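Suchbegriff eingeben Suchen

Votano im Test: gelernte Demontage von Desktop-Rechnern

Votano ist ein Softwarepaket, mit dem sich einem Roboterarm einzelne Handgriffe der PC-Demontage beibringen lassen. Der Anbieter Grokmont liefert dazu die Trainingsumgebung, ein vortrainiertes Grundmodell und die Druckdaten für eine Ablage, in der ausgebaute Teile sortiert werden. Wir haben das Paket seit Juni im Labor und wollten vor allem eines wissen: Wie weit kommt man mit dem Verfahren, wenn man keine eigene Forschungsgruppe dahinter hat?

Zum Verfahren

Votano arbeitet zweistufig. Ein grobes Modell entscheidet anhand der Kamerabilder, welcher Handgriff als nächster ansteht. Ein zweites, schnelleres Modell führt ihn aus und korrigiert die Bewegung laufend. Beide werden aus Vorführungen gelernt, bei denen ein Mensch den Arm fernsteuert. Das Grundmodell bringt laut Handbuch 2000 solcher Vorführungen mit, an verschiedenen Gehäusen aufgenommen. Für den eigenen Aufbau muss man nachlegen, bei uns waren es 300.

Die Vorführungen hat zum größten Teil Beca Bevan aufgenommen. Eine einheitliche Hand ist dabei von Vorteil. In einem ersten Durchgang hatten wir Aufnahmen mehrerer Personen gemischt, und das Modell zögerte danach an den Stellen, an denen die Leute unterschiedlich angesetzt hatten. Das Handbuch erwähnt dieses Problem in einem Nebensatz. Es gehört in das erste Kapitel.

Aufbau und Aufgabe

Getestet wurde an liegenden Desktop-Gehäusen mit abgenommener Seitenwand. Drei Teile sollen heraus und in die Ablage: Prozessor, Speichermodul und Festplatte. Die Reihenfolge ist nicht fest vorgegeben. Das Lösen von Schrauben gehört nicht zum Umfang, dafür verweist Grokmont auf das Zusatzpaket Gerkmont, das uns nicht vorlag. 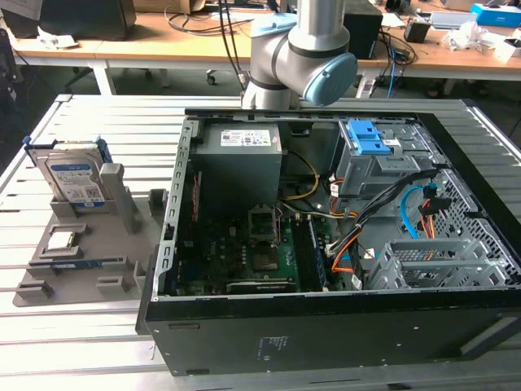
Die Festplatte steht im Halter der Ablage, Prozessor und Speichermodul liegen davor.
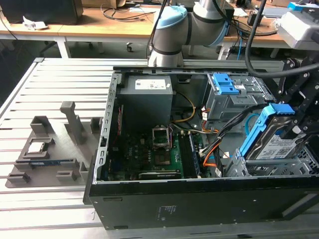

Der Greifer reicht zur Festplatte im blauen Träger, Prozessor und Speichermodul liegen in der Ablage.

Die Ablage haben wir nach den mitgelieferten Daten gedruckt. Die Tasche für den Prozessor passt gut, der lange Schlitz für das Speichermodul war beim ersten Druck zu eng und musste nachgearbeitet werden. Wer einen anderen Drucker verwendet, sollte ein Probestück machen, bevor er das ganze Teil druckt.

Ergebnisse

Am leichtesten fällt dem Modell der Prozessor. Sobald der Bügel am Sockel offen ist, greift der Arm sicher zu und legt das Bauteil sauber ab. Von 43 gewerteten Durchläufen scheiterten nur zwei an diesem Schritt, beide Male saß der Greifer leicht verdreht an.

Beim Speicher hängt viel davon ab, ob die Rasthebel vollständig geöffnet sind. Ist einer nur halb gedrückt, zieht der Arm trotzdem. Die Kraftbegrenzung greift dann rechtzeitig – beschädigt wurde bei uns nichts –, aber der Durchlauf ist verloren, denn einen zweiten Versuch am Hebel unternimmt Votano nicht von sich aus.

Die Festplatte ist der schwierigste Teil. Der Kunststoffträger muss seitlich zusammengedrückt und zugleich herausgezogen werden, und Kabel im Weg verschieben sich bei jedem Versuch anders. Neun Durchläufe mussten wir hier abbrechen. Mit dem Grundmodell ohne eigene Vorführungen kam der Träger gar nicht heraus. Erst das Nachtraining hat diesen Handgriff brauchbar gemacht, und das ist für uns das interessanteste Ergebnis des Tests: Die groben Bewegungen überträgt das Modell gut auf ein neues Gehäuse, die Kontaktphase muss man ihm am eigenen Gerät zeigen.

Zum Vergleich lief auf demselben Arm Wogan, ein älteres Paket mit fest programmierten Abläufen. Wogan ist schneller, solange das Gehäuse genau an der eingemessenen Stelle liegt. Verschiebt man es ein Stück, muss neu eingemessen werden. Votano gleicht das aus.

Bedienung

Die Oberfläche ist nüchtern und läuft stabil. Aufnahmen lassen sich schneiden, verwerfen und mit Anmerkungen versehen. Lästig ist, dass man eine verworfene Aufnahme nicht wiederherstellen kann. Das Nachtraining dauerte auf unserem Rechner eine Nacht. Der Fortschrittsbalken stand dabei fast die ganze Zeit am Ende, ein Blick in die Protokolldatei sagt mehr.

Das Handbuch gibt es nur auf Englisch. Die Kapitel zur Kalibrierung sind ordentlich, die Fehlerliste ist zu kurz. Auf eine Anfrage beim Support kam am selben Tag eine Antwort, auf die zweite gar keine.

Bewertung

Für Labore, die Demontage mit gelernten Verfahren untersuchen wollen, ist Votano eine gute Grundlage. Für den Einsatz in einem Recyclingbetrieb reicht es in dieser Fassung nicht, dafür fehlen die Schrauben und vor allem eine Wiederholung nach Fehlgriffen. Grokmont hat Letzteres für die nächste Version angekündigt. Wir behalten den Aufbau stehen und tragen die Werte nach, sobald wir sie haben.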